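About Skadex House

Posted in July by Brenda Sugden

Skadex House provides furnished meeting rooms and quiet work space for small organizations that do not keep an office of their own. 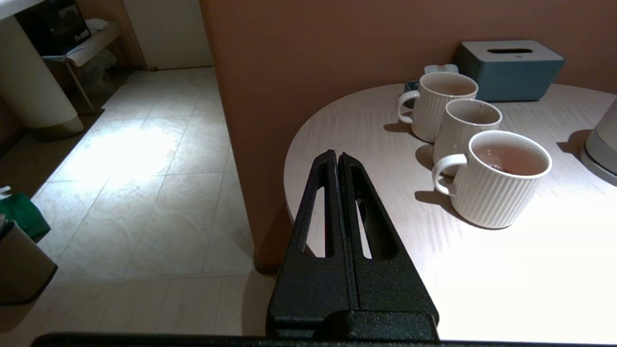
The house was opened by the partners of Kontogiannis and Imell, two local firms that had long shared a reception desk and saw how often visitors were left standing in a hallway. The partners took over the ground floor, divided it into three rooms and a common area, and adopted one rule that remains in force: every guest is to be offered a seat and a hot drink before business begins.

Hospitality is therefore treated as part of the service and is included in the price of every booking. Each room has a tea table, furnished with an electric kettle, mugs and tissues. The tables are kept small on purpose. A large buffet was tried in the first year and was withdrawn after members reported that it drew people away from their meetings.

The house uses ceramic mugs throughout and does not supply paper cups. We own 300 mugs, purchased in a single order, and replace them from the same pattern so that sets remain complete. White ribbed mugs were selected after a short trial, as the ridges give a secure grip and the plain color suits every room. Tea is served in the mug, and guests are free to leave the bag in for as long as they prefer.

Colors were chosen with equal care. The original walls were gray, and members described them as cold. Terracotta orange was introduced at the first renovation, together with pale wood furniture and small accessories in teal. The scheme has been kept through two later rounds of repainting.

Membership stands at 100 organizations, among them tutoring services, housing associations, choirs and family mediation practices. Bookings are accepted in blocks of 45 minutes – a length that members requested – and may be made up to 21 days in advance. Rooms are reset between bookings, and mugs are collected, washed and returned at that time.

Our Dururura program offers free use of the smallest room to new groups during their first season. Applications are reviewed by Brenda Sugden, House Manager, who also receives comments on the rooms and their furnishings. Prospective members may visit any morning after 9:30 and are asked to report to the front desk on arrival.

12 shares | 2 comments

This site uses cookies to remember your preferences. Accept | Manage settings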